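Skorkwood Table Linen and Tableware Gallery
Set: Peach grid cloth with rimmed white ware
Text: Concetta Marras
Laying and pressing: Giang Khổng
Posted 13 May 2023

This page covers one cloth and the tableware used with it. The cloth is peach-orange with a white grid. The ware is white with darker rims. Earlier sets in the gallery used plain cloths, and the notes on those pages about color matching still apply. The notes on alignment do not, as a plain cloth has no lines to align to.

Cloth

The ground color is a warm peach-orange, closer to orange under a warm lamp and closer to pink near a north window. The grid is made of thin white lines crossing at right angles to form small squares. Seen from standing height the squares read as an even field. Seen from a chair they appear to get smaller toward the far side of the table, and any error in laying the cloth becomes easier to see. For this reason we check the lines from a seated position before anything is placed.

The weave is fine and holds a fold. A crease from storage will remain after the cloth is laid and will bend the white lines where it crosses them. On a plain cloth the same crease would be noticed only in side light.

Pressing

Press from the back with the iron on a medium setting. Work along the lines of the grid and lift the iron at the end of each pass. Diagonal strokes pull the squares out of true, and the distortion stays in until the next wash. Mamta Singhal tested rolling against folding over 28 days in the linen cupboard. The rolled cloth came out with a slight wave at the outer end. The folded one had a sharp line at every fold. Cloths in this set have been stored on rolls since March.

A light crease can usually be taken out on the table with a damp hand and a few minutes of waiting. If it is still there after that, leave it or take the cloth back to the board. Pulling from the edges moves the crease sideways and skews the grid on both sides of it.

Laying

1. Set the cloth down with the fold on the center of the table.
2. Open it away from you first, then toward you.
3. Pick one white line near the front edge of the table and make it parallel to that edge.
4. Check a line running front to back. If the first line is true and this one is not, the cloth has been stretched and should be lifted and laid again.
5. Smooth outward with the flat of the hand.

The table under the cloth may not be square. The one in the back room at Skorkwood is not. In that case follow the front edge and let the far edge show the error.

Tableware

Two forms are used: a plate and a bowl. The plate is white with a raised rim in a pale blue-gray, and a dark line near the edge. The bowl is white ceramic with a thin dark navy rim. They are close enough to be used together, but they are different patterns and should be listed separately when ordering. Pramila Dhillon keeps the list.

White ware on a white-lined cloth loses some of its outline. The dark rims restore it. We tried an all-white plate from the Prudum range on the same cloth and the edge was hard to pick out at the far side of the table. A dark rim of even a very small width is enough.

The glaze on the plate is smooth and gives a strong highlight when the light is in front of the viewer. Moving the lamp to one side reduces it. Fingerprints show in the highlight and nowhere else, so the ware is wiped after placing and then left alone. 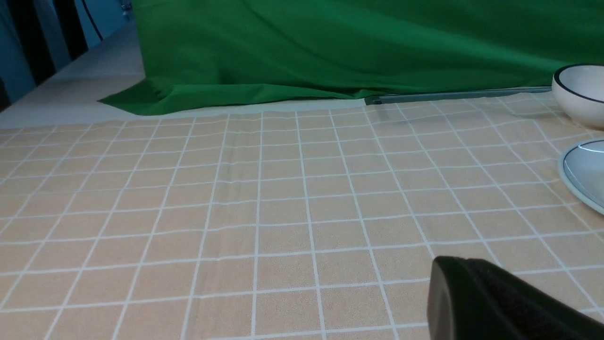

Spacing follows the grid. Count squares from the table edge to the rim of the first plate and use the same count at every place. A ruler is quicker for the first setting and slower for all the others. The bowl goes behind the plate and slightly to one side, far enough back that the two rims do not touch. If the bowl is moved during service, the nearest grid line gives a fixed point for putting it back.

Flatware was left out of this set. Raghda Sabbagh has a separate page in preparation with the Bisht forks and spoons on the same cloth, including a comparison of long and short handles against the size of the squares.

Care

Wash the cloth inside out and apart from dark colors. The white lines pick up dye before the ground color shows any change, and they are the first place to look after a mixed wash. Treat food marks before washing. Oil is the hardest to see on the peach ground, and is best looked for with the cloth held up to a window.

The plate and bowl are stacked by form, plates with plates, with a paper sheet between each. The raised rims otherwise rub against the underside of the piece above and the dark line wears.

Storage label for this set

Cloth: peach-orange, white grid, 2 on roll
Plate: white, blue-gray rim, dark line, 7 in stack
Bowl: white, navy rim, 7 in stack
Shelf: Sileck unit, second from top

Corrections to the label go to Pramila Dhillon. The gallery index lists the remaining sets by cloth color - grid and stripe patterns are filed under the ground color, so this set appears under orange.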